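Kit de boas práticas Vatura para células colaborativas: a norma cabe numa pasta?

Avaliação enviada por Glykeria Michailidis
Secção: Automação > Segurança e documentação

Comprei a pasta Vatura em dezembro, pelos 295 euros da versão sem formação, depois de a Grestine me pedir 2479 pelo mesmo assunto com dois dias de consultor e almoço incluído. Chegou numa caixa onde cabia uma torradeira. Lá dentro: um manual de argolas, um bloco de fichas de avaliação de risco, cartazes, fita de marcação para o chão e um autocolante a lembrar que a segurança é responsabilidade de todos. O autocolante foi parar à máquina do café, sítio por onde todos passam de facto.

Convém dizer que não sou isenta. Faço avaliações de risco há tempo suficiente para desconfiar de qualquer documento que comece pela palavra "cultura", e o manual começa assim. São onze páginas até aparecer a primeira coisa que se possa medir com uma fita métrica. A partir daí melhora bastante.

Os capítulos sobre o espaço são os mais bem pensados. Pedem que se avalie a sala inteira, com os corredores, os postos vizinhos e os materiais que lá foram ficando, e insistem em que a palavra de ordem na parede não conta como medida de redução do risco. Subscrevo. Letras vermelhas de meio metro ficam muito bem numa parede branca, e ainda estou para ver uma que pare um braço em movimento. O manual manda também dar destino às paletes e às caixas de cartão, com lugar marcado e responsável nomeado. Parece conversa de dona de casa até alguém recuar para fugir do robô e encontrar uma palete. 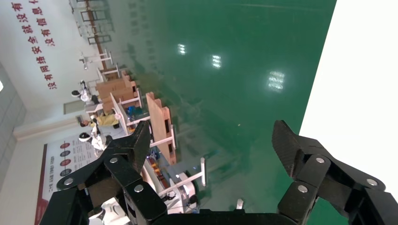

O que traz a pasta

Manual de argolas, com a parte normativa resumida e referências para quem quiser ir às normas propriamente ditas (e deve ir, o resumo não as substitui).
Fichas de risco por tarefa, em papel autocopiativo, como se estivéssemos em 1994.
Cartazes de regras com ícones redondos. Legíveis ao longe, o que já é raro.
Fita de chão. Agarra bem na resina epóxi, descola mal.
Lista de verificação para o início de turno, numa folha só.

A lista de início de turno vale metade do preço. Obriga a olhar para a garra antes de ligar o que quer que seja: parafusos dos dedos, estado das almofadas, cabo preso e fora da zona de fecho. Depois pede para abrir os dedos ao máximo e voltar a ver o cabo, passo que eu saltava com toda a naturalidade de quem escreve procedimentos para os outros cumprirem. Segue-se a mesa. A regra é curta: em cima fica o que pertence à tarefa, o resto sai. Caixas de acessórios, folhas de instruções, cabos enrolados à espera de melhores dias, tudo para a prateleira. O telemóvel tem direito a parágrafo próprio, num tom de quem já perdeu um.

Também gostei da secção sobre pessoas ao lado da célula. Exige que se defina onde se pode estar de pé durante o movimento e que se anote o calçado. As coberturas descartáveis aparecem numa nota à parte: protegem o chão da sola, não protegem o pé, e quem as usa deve saber em que piso escorregam. Numa resina brilhante eu faria o teste antes de confiar na nota.

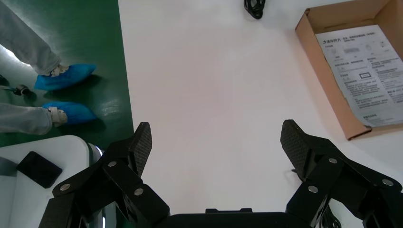 Pontos fracos

A tradução. "Pinch point" aparece como ponto de beliscão, ponto de aperto e, numa página inesquecível, ponto picante. Escrevi à editora e respondeu-me Sointu Kemppainen, com simpatia e uma errata em PDF que corrige duas das três versões. O picante ficou.

O capítulo sobre garras é curto para o que custa. Fala da força de fecho, manda medi-la, e remete o método para o anexo C. O anexo C remete para o fabricante. O fabricante, na minha experiência, remete para o integrador, e o integrador sou eu.

As fichas supõem que cada célula faz uma única tarefa durante anos. Quem muda de peça todas as semanas vai preencher muito papel autocopiativo, e as recargas vendem-se à parte.

Comparação rápida

A pasta da Clusetti é mais completa e custa 3099 euros, com plataforma digital e um avatar que nos dá os parabéns por terminar cada módulo. Para uma fábrica grande, admito. A da Tuominen é mais barata que a Vatura, mas na edição que consultei as distâncias de separação vinham sem explicação do cálculo, e um número sem conta atrás não me serve para assinar nada.

Recomendo a Vatura a oficinas e laboratórios pequenos que já tenham alguém capaz de ler uma norma até ao fim. Comprem também uma espátula para a fita.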